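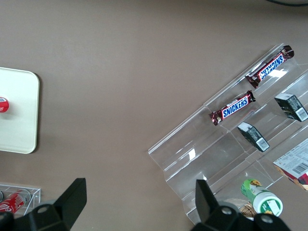 Ticket 2638
Site: Lirby, snack counter
Reported by: Skemport store desk
Category: Display / countertop fixtures
Priority: 2
Status: Open, awaiting part

Problem as reported
Candy bars slide forward on the clear tiered stand and end up against the front lip. Logos face different ways after each restock. Sandwiches on the trays fall over during the lunch period.

Thursday, 10:15
Checked the stand against the Fisatix fitting sheet. Dividers seated correctly. Rear feet found one notch low. Raised both and reloaded the upper tier with Snickers. Bars held for 30 minutes with normal use of the counter. Orientation is a restocking matter; asked the desk to load all bars with the logo reading from the front.

11:40
Moved on to drinks. Bottles belong on the two-tier rack, three to a tier. Coca-Cola cans do not go on this rack. Pastry bags stay on the wire rack, one per shelf. Wicker basket to remain on the counter for loose items.
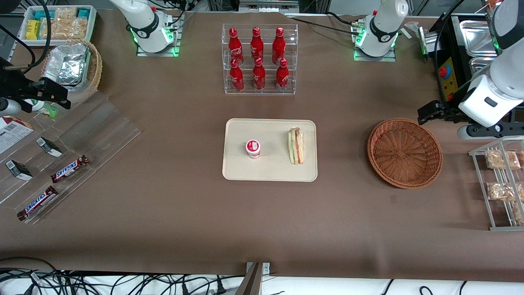
Cup and sandwich share the beige tray under the current layout, cup left, sandwich right. Layout left as is. Desk asked whether the sandwich could be laid flat. Morrison planogram, sheet 49, calls for it upright with the filling showing, so no change.

13:05
Stability check on the wrapped sandwiches. Those with a square base stand unaided. Those with a folded seam underneath lean toward the seam.

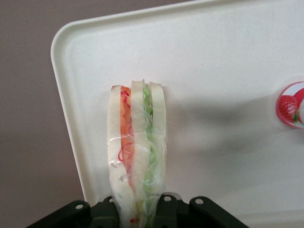
Workaround: turn the seam to the back and press it flat before placing. Leave clearance from the tray rim so the wrap does not catch on it.

Outstanding
Grip strip for the upper tier, ordered from Fisatix. Skemport to confirm delivery to Lirby. Recheck the rear feet when the strip is fitted, then close.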